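Chapter 12
Clearing the Table: Sorting Small Things Without Losing Your Mind

I have a table problem. You probably have one too, or you wouldn't have picked up a book about running a shared workroom. Mine starts the day with a clear top and by lunch it has turned into the place where everything lands (bits, caps, odd blocks, the tape measure I swore I'd hung up).
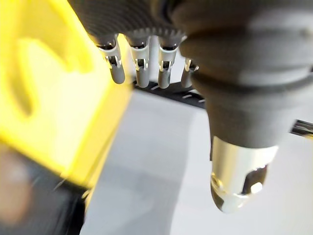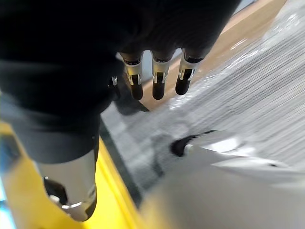
When I first took over the workroom at Kenodura, my whole system was a shoebox. Anything smaller than my fist went into it, and once it was full I got a second shoebox. Then Lizelle Mathebula came by looking for one hinge pin, tipped both boxes out on the floor, and asked me very politely how long I planned to live like this!

So we sorted. It took the two of us most of an afternoon, and by the end we had 19 piles and a pretty good argument going about whether color or use should come first. Lizelle was for use. I was for color, mostly as it looked so nice. We tried mine for a month and I couldn't find a thing, so use it is, and that's how I'll teach it in this chapter.

We'll begin with the table itself: how much of it to leave open, where a tray should sit so your elbow doesn't catch it, and what to do with pieces you can't name. After that come labels. I used to write long ones ("small parts, various, check later") and I'd like to save you from that. The last section is about putting things back at the end of the day, and I'll admit it's the part I'm still worst at.

Before you read on, go find the messiest surface you're in charge of and pick up the first 12 things your hand meets. Put them in piles any way you like and write down what you called each pile. Keep the list, even if one of the names is "no idea" (mine had two of those). You'll need it for the first exercise in Section 2.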